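Registo de avarias da bancada partilhada
Ticket 892
Projeto: Bisgaard (dois braços, mãos de vários dedos, câmara à cabeça)
Componente: mão direita, controlo de preensão
Estado: resolvido, com uma pendência
Aberto em: 28 de setembro de 2026

Resumo

Na tarefa de empilhar três cubos, a mão direita perde o cubo verde durante a subida. A falha é intermitente. A mão esquerda, com o mesmo firmware e os mesmos parâmetros, não apresenta o problema.

Ambiente

Controlador das mãos: placa Tederel, uma por braço, ligada por série ao computador da bancada.
Software de sequência: Ikov, ramo de maio com as correções locais.
Alimentação: fonte comum aos dois braços, ramais separados para as mãos.
Superfície: mesa branca da oficina, fita preta a marcar o ponto de colocação.
Objetos: cubos vermelho, amarelo e verde. Vermelho em baixo, amarelo a seguir, verde no topo.

Comportamento esperado

O braço direito aproxima-se do cubo verde, a mão fecha até ao limiar de corrente, espera a confirmação de contacto e só então sobe. A pilha de dois cubos já está montada no início do ensaio e a mão esquerda não intervém.

Comportamento observado

A mão fecha, o registo indica contacto confirmado e o braço sobe. A meio da subida a corrente do polegar cai para o valor de repouso e o cubo escorrega. O Ikov não deteta a queda, continua a trajetória e abre a mão sobre a pilha sem nada para largar. O código devolvido é sempre o 1816, que na tabela da Tederel local está anotado como "contacto perdido após confirmação".

Passos para reproduzir

1. Ligar a fonte e esperar que as duas placas respondam.
2. Correr a rotina de referência dos dois braços.
3. Colocar o cubo vermelho sobre a fita e o amarelo por cima.
4. Pousar o verde à direita da pilha, rodado em relação à borda da mesa.
5. Lançar a sequência pelo Ikov com registo de correntes ativo.
6. Repetir sem reiniciar a placa entre ensaios.

O passo 6 é necessário. Com reinício entre ensaios a falha não se reproduziu.

Diagnóstico

Hipótese A: cabo da mão direita. O cabo desce pelo lado do antebraço e flete junto ao pulso. Medida a continuidade com o braço parado e em movimento manual, sem interrupções. Trocados os conectores entre o lado esquerdo e o direito: a falha ficou na mão direita. Hipótese excluída.

Hipótese B: queda de tensão na fonte. Medido o ramal da mão direita durante a subida. Sem variação que explique o código. Excluída.

Hipótese C: posição estimada do cubo. A câmara devolve a posição do verde com erro pequeno, mas a orientação vem mal quando o cubo está rodado. O polegar apanha então uma aresta em vez de uma face. Corrigida a orientação à mão no ficheiro da sequência, a falha tornou-se menos frequente mas não desapareceu. Causa parcial.

Hipótese D: deriva do zero de corrente no motor do polegar. A placa lê o zero no arranque e não volta a lê-lo. Após vários ciclos o valor de repouso sobe, o limiar é atingido cedo demais e a confirmação de contacto sai com força insuficiente. Bate certo com o passo 6. Causa principal.

Estado da bancada nos ensaios da hipótese D: 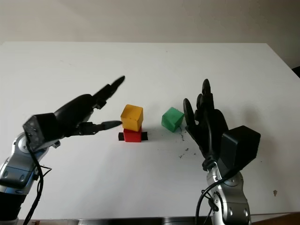
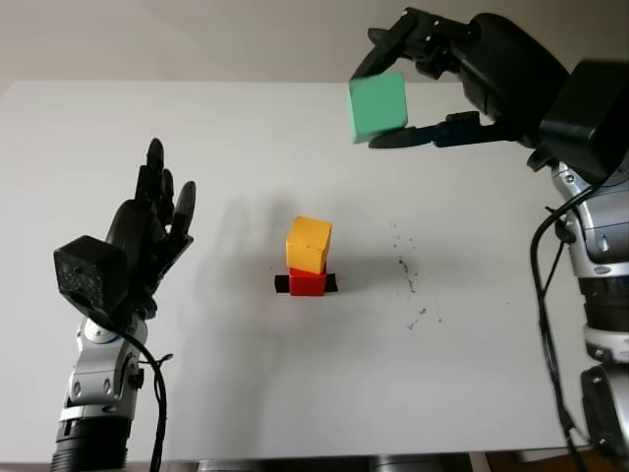 Primeira imagem: cubo verde na mesa. Segunda imagem: cubo verde seguro pela mão direita.

Correção aplicada

1. Leitura do zero de corrente no início de cada ciclo, com a mão aberta e parada. Acrescentada ao Ikov como passo obrigatório antes da aproximação. Feita nas duas mãos, para manter os ficheiros iguais.

2. Segunda verificação de contacto depois dos primeiros 30 mm de subida. Se a corrente do polegar estiver abaixo do limiar, o braço desce, abre e tenta de novo. Máximo de 2 tentativas; depois para com o código 1816 e espera pelo operador.

3. Estimativa da orientação do cubo feita só pela face superior. A versão anterior usava também as faces laterais e confundia a face em sombra com o contorno.

4. Abertura sobre a pilha condicionada à presença de contacto. Sem contacto, a sequência termina antes da descida.

Verificação

Série completa sem reiniciar a placa, com o verde em orientações diferentes. O 1816 não voltou a aparecer como paragem. A segunda tentativa foi usada em alguns ensaios, todos com o cubo muito rodado. O zero lido pela placa direita continua a subir ao longo da série, mas agora é compensado em cada ciclo. O da esquerda mantém-se praticamente constante.

Notas

A mesa deve ser limpa antes de cada série. As migalhas escuras à direita da pilha ficam na zona de trabalho do verde e a segmentação pode juntar as maiores ao contorno do cubo. Não foi medido o efeito isolado.

Não aumentar o limiar de corrente para compensar a deriva. Foi tentado antes deste ticket e marcou os cubos nas arestas. O valor original foi reposto.

A fita preta fica onde está. As coordenadas do ponto de colocação na sequência foram tiradas com a fita nesta posição e mudá-la obriga a nova calibração da câmara.

Pendente

Abrir a mão direita e inspecionar o motor do polegar. A compensação resolve o sintoma, mas a deriva só existe de um lado. Há um motor compatível na caixa Sterden, prateleira de baixo, sem etiqueta de ensaio. Testar em vazio antes de montar. Se o zero do motor novo ficar estável, fechar também este ponto e guardar o antigo para medição.

Ficheiros alterados: sequência de empilhamento, leitura de zero, estimativa de orientação. Cópia da versão anterior na pasta de arquivo do projeto.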